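Against the bottle deposit that only works for people with cars

The shop at the bottom of Hondside Lane stopped taking back empties in July. The owner had run the return point for two years from a corner by the freezers, and he gave it up because the sacks took up the space where he used to keep bread. The nearest place to hand in a bottle is now the retail park at Serkeck, which is 8 miles away and has one bus an hour until six.

I think deposits on drinks bottles are a good idea. I paid them as a child and got them back as a child, and I would be glad to see them everywhere. My objection is to the way our local trial has been set up, and to the council's habit of judging it by the number of bottles that come back.

A deposit is a small loan from the shopper to the scheme. The shopper ought to be able to get the loan repaid where it was made. If I buy a drink in the village and can only claim my money in a car park on the ring road, then I haven't lent anything. I have paid a tax, and I have paid more of it if I don't drive.

Vittoria Sartori, who chairs the parish council, wrote in the last newsletter that the Serkeck machines are "well used and convenient". They are well used. I stood in the queue on a Saturday and most people had a boot full of bags. They were doing a big shop anyway, so the trip cost them nothing extra. The woman in front of me fed in 46 bottles and walked off with a voucher. Good for her. She is not the person I worry about.

I worry about people who buy one drink at a time. Schoolchildren do, and so do people on shifts, and older people who carry their shopping home by hand. A single bottle is not worth a bus fare, so it goes in the bin or over a hedge, and the deposit stays with the scheme. Money that nobody claims is being used to keep the machines running. The arrangement does best out of the people it serves worst, and I don't see how anyone can be comfortable with that.

The reply I usually get is that small shops can't cope. Some can't, and they shouldn't be forced to. But the handling fee paid to them has not changed since the trial began, and it doesn't cover the time. Ilaria Cattaneo runs the café at Lolik Yard and offered to take bottles over the counter if somebody would collect twice a week. She was told collections were every fortnight. She has a kitchen the size of a wardrobe, so that was the end of it.

None of this needs new machines. Pay the shops properly for handling, collect often enough that the sacks don't pile up, and let any place that sells drinks opt in, cafés included. Then publish how much deposit money goes unclaimed, village by village, alongside the return rate. I have asked for that figure and been told it isn't held in that form.

The council takes comments on the trial until the end of the month. Write to them, even if you only buy a bottle now and then.

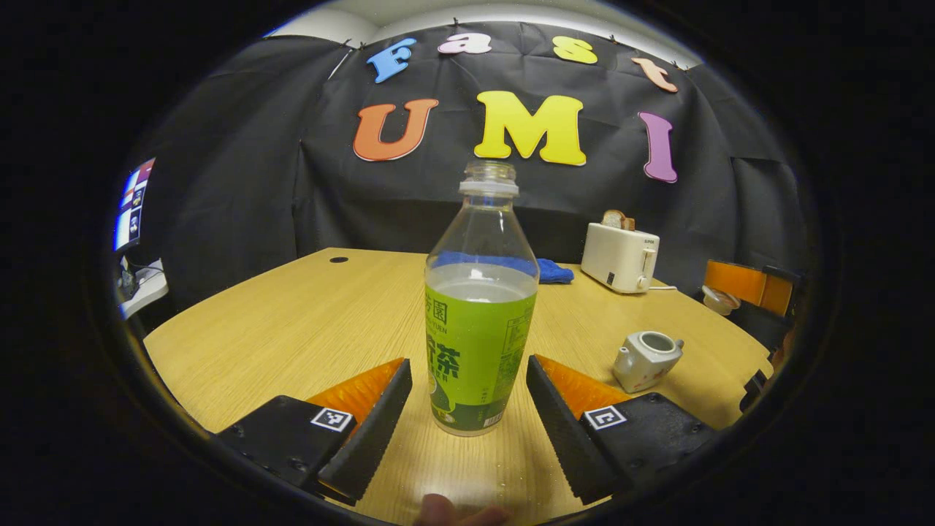 Comments can be left at the library desk as well as by email, and they don't have to be on the printed form.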